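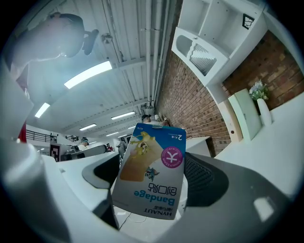 The bandage box between the two fingers at Hulham

I've been meaning to get over to the Hulham workshop ever since I started building my own gripper at the kitchen table in November, and on 26 January 2018 I finally did it. 94 miles each way and worth every one of them!

Hulham is a shared workshop, a big bright space with a corrugated metal ceiling and brick along one wall. Lorena Daza showed me round and let me ask all my beginner questions (there were plenty). She's on her second hand-held gripper, the Golex, and she went through the pads with me first, my own weak spot. Mine are cut from an old bike tube and cardboard just slides straight out of them. She told me to forget about squeezing harder and work on the surface - more texture, less force. Her pads cost her 22 dollars for the pair, and I had the same ones ordered before I left the parking lot.

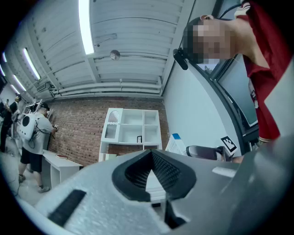

Close up on the V-shaped pad, with the fine grooves on the inside

I fell for the V shape right away. My flat fingers let anything round roll off, and I've been fighting a marker pen for weeks. Lorena says to print the housing first and fit the rubber last, and to keep the screws where you can reach them. I did it the other way around, of course, so the Vincze (my poor first build) is coming apart again this weekend.

Next trip I'm bringing it along, plus my list of wiring questions. I still owe Lorena 2 coffees.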